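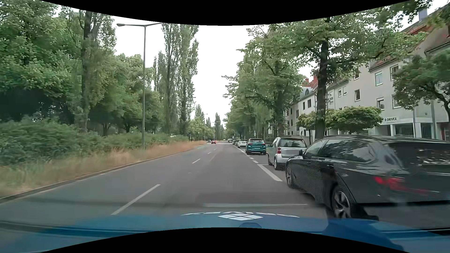

Tõnu Siliņa drives with both hands low on the wheel and keeps up a steady conversation with the windshield. "Come on, friend, are you parking or are you living there," he tells a van. Then to me, "Sorry. I used to have a partner in that seat. I got in the habit."

That seat is mine for the morning. I'd asked Venckus, the street survey company in Sirnstead, if I could ride along and talk to somebody whose job had been half taken over by software, and they gave me Tõnu, who has been surveying streets long enough to remember doing it on foot with a clipboard in a plastic bag. I was expecting either a salesman or a grump and got a bit of both, plus a very good cheese sandwich, so I have no complaints.

The work, for anyone who has never wondered about it (I hadn't!), is keeping a town's records of its own streets up to date. Which signs are standing, where the paint has worn away, what shape the curbs are in, which lamp posts have a tree growing into them. Towns pay for this because they need to know what to fix, and because they get sued when they don't. Sirnstead and its neighbor Skeseveck share a contract, and between them they have 425 miles of street. Every bit of that gets driven, and then when it's all been driven you start over.

"People think a street just stays there," Tõnu says. "You put it on a map and you're finished. But somebody hits a sign, somebody digs for a pipe and puts the line back crooked. A tree gets bigger, that's what trees do. Then your map is wrong and you have to go look again."

Until a couple of springs ago there were always two people in the car. One drove, one called things out and typed them into a tablet. Now there's the driver, and a camera, and a program called Zurkitach that goes through the recording back at the office and makes the list. Tõnu pronounces it with a lot of relish, like the name of a wrestler.

I asked him whether he'd been worried when it arrived.

"Sure. They had a meeting with pastries. When there are pastries, you worry." He waits for a cyclist to get well clear before pulling out. "They said nobody would be let go, and I'll be fair to them, nobody was. But my partner went to the desk, and I stayed in the car, and that's a change. We were in the car together for years. You get so you know what the other person is going to say about every corner."

His old partner is now what Venckus calls a reviewer. The program marks the things it isn't sure of, and a reviewer looks at each one and decides. I'd seen that room before we set out. It's pleasant enough, decent chairs, a window onto the loading area, and very quiet. People click, and now and then someone says "what do you think that is?" and a couple of heads lean over. From the stretch we drove together, by the way, the program sent up 208 items for a human to check. I thought that sounded terrible and said so, and Tõnu was a little offended on its behalf.

"No, no, that's good. That's it saying it doesn't know. I like it when it doesn't know. The old version was sure about everything." He laughs. "It was sure a pizza place was a stop sign. Round, red, up on a pole. It's a very confident stop sign with a phone number."

So what does he do, now that he isn't listening to somebody call out signs all day? I figured the answer would be that it's easier, and he says it is, for the body. There's less stopping. In the old days they pulled over constantly so the partner could finish typing, and people honked, and once a man came out in his slippers to ask if they were from the tax office. Now he just drives the route at a nice even pace and the camera takes in whatever it takes in.

But he's been told to drive for the camera, and that's a skill nobody had a word for before. He leaves extra room behind trucks, because a truck blocks everything. He's careful with his lane position. He plans the route around the sun, so he's not heading straight into it if he can help it, and he has opinions on cloud. A thin, bright, white sky is okay. Deep leaf shade next to hard sunshine is a pain, and a street with big trees along it is better done early in the year. He did a lot of his leafy streets before May for that reason and is pretty smug about it.

"The computer doesn't see behind a parked car," he says. "I don't either! But when there were two of us, one could get out and look. Now I write 'parked cars, right side' in the notes and we come back another time. Some streets there's always parked cars. You come at seven in the morning, they're there. You come at noon, different cars, same problem. You'd need a parade."

I'd wondered about the getting out and looking, since it seems like the obvious thing that's gone. He told me it's still allowed, only the schedule doesn't really leave room for it. The daily target went up when the crews went down to one. He doesn't say this angrily. He says it the way you'd mention that the bus route changed. Later, though, parked outside a bakery, he came back to it without me asking.

"When I walked, I knew which curb was loose because I stood on it. I knew which drain smelled. Ladies told me things. 'That lamp buzzes at night,' they'd tell me, and I'd write it down, and somebody would come fix the lamp. There's no box in Zurkitach for buzzing." He chews for a while. "Maybe there should be a box."

I brought that up with the office afterward. The operations lead there, who was perfectly nice about it and asked me to leave her name out, said drivers can add a voice note at any point on the route. I asked how many voice notes they get. She said mostly they get them from Tõnu.

They play them in the review room, it seems, and they're popular. One is just him describing how a particular hedge has gotten out over the curb and ending with "somebody should be ashamed." Another is a full minute of silence and then "okay, never mind."

Now, I don't want to make this sad, because he isn't. The pay went up slightly when he took on the solo routes. He doesn't have to agree with anybody about the radio. His back is better. And he enjoys the technical end of it far more than he lets on. He spent a good ten minutes telling me about calibration, which involves driving slowly past a set of checkered boards in the yard, and he did it with one hand in the air showing me the angles (we were parked, Mom, don't worry). He asked for the training that lets him look at his own recordings, and got it, and now he stays after his shift some afternoons to see how his route came out.

"First time, I was embarrassed. I saw a whole street with glare on it, my fault, wrong time of day. Nobody would have told me. They'd just send the car again, and I'd be in the car again, thinking, why am I here again?"

That was the bit I found most interesting, and I've kept chewing on it. Before, if something was missed, the two of them knew, because they were the ones who missed it. Now the missing happens in a room he's not in. The drivers had to ask to be let into that part. Two of them have done the training so far. The company says it's open to anyone, and I believe it, but it's also unpaid time at the end of a long day sitting down, so you can see why there isn't a line out the door.

The reviewers have the same complaint from the other side. One of them told me she'd been working on Skeseveck for months before she ever saw it in person. She went over there for a dentist appointment and knew every sign on the way. "I got to the corner and thought, oh, it's the bent one." She'd like a day in the car every now and then. Tõnu would like that too, I think, though what he said was that she'd have to bring her own sandwich.

Something else I asked was whether he thinks the car will drive itself eventually and leave him out of it altogether. He gave this more thought than I expected. We'd been sitting at a light and he didn't answer till we were through it.

"On the big straight roads, maybe. Fine. Take them, they're boring. But the little streets up behind the old school, with the delivery guys and the kids and the one man who waves you through when it's not your turn? I want to see it do that man." He shook his head. "I've got some years before I stop. I think I'll make it. The young ones, I tell them to learn the desk and the car, both. If you only know one, you're easy to move."

Does he miss having a partner? "I miss the arguing. We argued about lines. How worn is worn. I'd say replace, he'd say fair. Now the program gives it a grade, and I look at the grade and I say, that's not fair, that's a replace. And there's nobody there."

He still has lunch with the guy most days, for the record. They argue about the grades.

We got back to the yard a bit past one. He had to pull the drive out and sign it in, then log his notes, and he let me listen to the last one, recorded while I was in the bakery getting us coffee. It said the corner by the bakery had new paint, nicely done, and that there was a visitor in the car so if the route ran slow it was her fault.

We use cookies to remember your preferences and see which stories get read. By continuing to browse you accept our cookie policy. Accept all | Manage settings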